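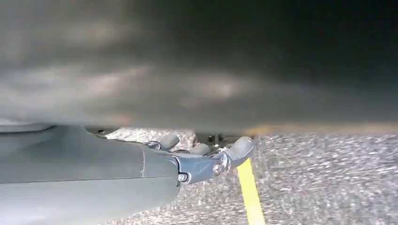 Figure 4. Wrist camera view, with the hand beneath an overhanging surface.

4.2 What the wrist camera adds

We were fond of the wrist camera from the start, and it took us some time to admit how often it sees very little. When the hand works close under a surface, much of the image goes soft and gray, and only the fingertips and a strip of ground stay readable. Thirumalai Rao suggested that we keep such images in the training set — all 1,368 of them — and let the Husenel policy learn when to lean on the head camera. Sharada Poduval then trained a second policy with them taken out, leaving everything else alone. Over six training runs each, the policy that had kept the blurred images lost its grip less often on long, flat parts, and we were happily surprised by how steady that result was.
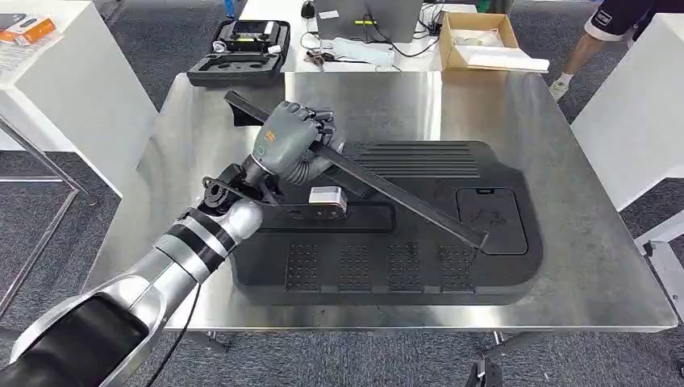
Does the policy need both cameras at every step?
Most steps can be done with the head view alone, though we found the wrist view well worth having in the last moments before the fingers close.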